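Tistadow Community Help
Manipulation and simulation > Faults and unexpected behaviour

Door-opening policy pushes into oven door and trips force limit, wrist view only

Posted by Chak-lun Lu
November 14, 2024
Tags: simulation, contact, wrist-camera, articulated-objects, force-limit

I have a door-opening policy that worked acceptably on one kitchen and fails in a particular way on another. I would like to know whether the fault is in the asset, the controller or the policy before I spend more time on it.

Setup:

Simulated kitchen, single arm on a fixed base, parallel gripper. The policy takes joint positions and one wrist view. Actions are end-effector deltas sent to a Cartesian impedance controller. The physics step and the control step are both the defaults that come with Tistadow. The task is to grasp the vertical handle of the oven and pull the door through at least 20 degrees.

Symptom:

The arm moves to a pregrasp pose in front of the door, then keeps advancing. The fingers do not close at the handle. The wrist passes to one side of it and the fingertips meet the glass. The commanded pose goes on moving into the door, the actual pose does not, and the contact force rises until the safety monitor stops the episode. The log line is always the same:

monitor: ee force above limit, holding position, episode aborted

In a batch of 197 episodes on the new kitchen, most ended this way. On the old kitchen, which has a matt white oven with a dark handle, the same checkpoint opens the door reliably and I have never seen the monitor trip.

What I have tried:

Lowering the translational stiffness. The force rises more slowly and the monitor trips later. The arm still goes in the same direction.

Raising the force limit. I stopped doing this when the fingertips began to sink into the glass.

Swapping the oven for the old one inside the new kitchen. The fault goes away. This is why I suspect the asset.

Checking the handle position in the asset file. It matches the visual mesh as far as I can tell.

The plan is to run this on hardware in February, so I am not happy with a policy that leans on a glass door until something stops it. Any pointers on how to separate the causes would be welcome.

Terence Rudd

Had the same thing with a fridge. It was the collision mesh. Rebuild it as a convex decomposition and it will be fine.

Chak-lun Lu (original poster)

Thanks. The collision mesh for this oven is already a decomposition, 9 pieces, with the handle bar and its mounts as separate pieces from the door. I will look at it again, but a bad mesh would not explain the approach going to the side of the handle before anything has been touched.

Shuk-fan Ng

You have two faults, and they need to be taken separately. One is that the policy aims at the wrong place. The other is that nothing in your stack objects until the force is already high. The first is a perception problem and the second is a control problem. Terence may be right that there is a third one in the mesh, as fingertips sinking into glass is a contact problem whatever else is going on.

Start with the mesh, as it is the quickest to rule out. Turn the policy off. Put the end effector in front of the door panel, well clear of the handle, and drive it straight in at a low constant speed. Plot the contact force against the commanded depth. With sound collision geometry the curve starts from zero at the surface and rises smoothly. If it starts late, the collision surface is behind the visual one. If it jumps about, you probably have overlapping pieces, and the solver is pushing the finger out of one and into another. Repeat on the handle bar from the front and from each side. On an oven from the Skandham asset set I once found the door and the cabinet overlapping along the hinge side, so the door was held shut by its own contacts. Filtering collisions between those two bodies cured it.

If the curves are clean, leave the mesh alone.

Next, the policy. Take one failed episode and save the wrist view at every control step, from pregrasp to abort. Look at the last few before first contact. Do not look at the overview camera, which the policy never gets. The overview will tell you the handle is obvious. From the wrist it can be far from obvious, especially with a reflective door.

I have had this with a gold-trimmed oven in a kitchen I use for regression tests. The following is a close view of that door.

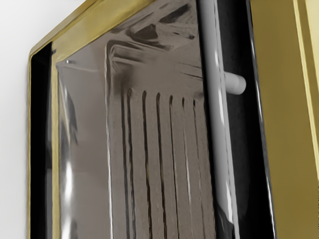

Oven door at close range: pale grey handle bar, tinted glass to its left, glossy black band to its right.

The grooves showing in the glass are the part I would worry about. They are parallel, they run down the door much as the handle does, and they have bright edges. I never settled whether they are a reflection or the inside of the oven seen through the glass, and for the policy it makes no difference. The bar also has a bright highlight down its left side, and there is another thin white one at the right edge of the black band. A network that learned "handle" as a dark bar on a matt white door has very little to go on here, and several pale upright lines to choose from.

Your old oven gives it exactly the contrast that this sort of door lacks. That fits with the fault following the oven when you swapped it.

To test it, change the appearance only. Keep the geometry, the mass, the joint limits and the pose of the oven. Set the glass to full roughness and no transmission, and rerun with the same seeds. If the arm now goes to the handle, it was the glass. If it still misses, restore the glass and change the colour of the handle to match the old one. Make one change per batch or you will learn nothing from either.

In my case roughening the glass was enough to recover most of the failures, but I did not leave it like that. A matt glass door is not what you will meet on hardware. I put the original material back and randomised it during training: roughness, tint, light direction and handle colour. I also added a small set of demonstrations that start with the gripper slightly off to one side of the handle, so that the policy had seen what a correction looks like. Without those it had only seen good approaches and did not know what to do after a bad one.

Then the control side. An impedance controller follows a moving target. If the policy sends deltas and each is added to the last commanded pose, the target can travel a long way into the door while the arm stays at the surface. The force is stiffness times that gap. Lowering the stiffness only changes the slope, which agrees with what you saw. Two changes are worth making:

Apply each delta to the measured pose, or clamp the distance between commanded and measured pose to a small fixed value. I prefer the clamp. Using the measured pose directly makes the arm sag under load.

Add a contact check ahead of the force limit. If force along the approach axis stays above a low threshold for 5 consecutive control steps while the gripper is open, stop, back off along the same axis and report a missed grasp. Leave the hard limit where it was as the last line of defence. Please do not raise it again.

The safety monitor did its job in your logs. The fault is that it was the only thing doing that job. On hardware it will have some delay, and a glass door will not sink politely.

Siu-ming Hsu

Agree with most of the above. A few additions.

Check that the monitor reads unfiltered force. Ours was reading a low-pass filtered signal meant for plotting, and the peak at first contact was well above what it reported. We found it only when we logged both.

Check the exposure setting of the wrist view too. If it is automatic, the white wall beside a dark door can drive it down as the camera approaches, and the handle will change brightness during the approach. Fix the exposure or randomise it in training.

I am less sure about clamping. With a tight clamp you may not have enough force to break the door seal at the start of the pull, if your asset models one. Use one value for the approach and a looser one once the grasp is confirmed.

Chak-lun Lu (original poster)

Results so far, in the order suggested.

Force curves: clean on the door panel. On the handle, clean from the front and from the left. From the right the force starts slightly late, so one of the mount pieces is set too far in. I have corrected it. It made no difference to the failures.

Appearance: with rough, opaque glass and the same seeds, the arm goes to the handle in the great majority of the episodes that had aborted. With the original glass and a dark handle the improvement is smaller but present. I take this as confirmation.

Controller: clamp added, two values as Siu-ming Hsu describes. The remaining misses now end with the gripper resting against the door at low force, and the contact check reports them. No aborts from the hard limit since then. The limit is back at its original value.

Monitor: it was reading the filtered signal. I have changed that as well.

Retraining with randomised materials is queued. I will mark this as solved when I have numbers from a kitchen that was in neither training set, probably the one Yu-ting Pan built for the Galtodo tests, which has a mirrored door.

Terence Rudd

So it was partly the mesh.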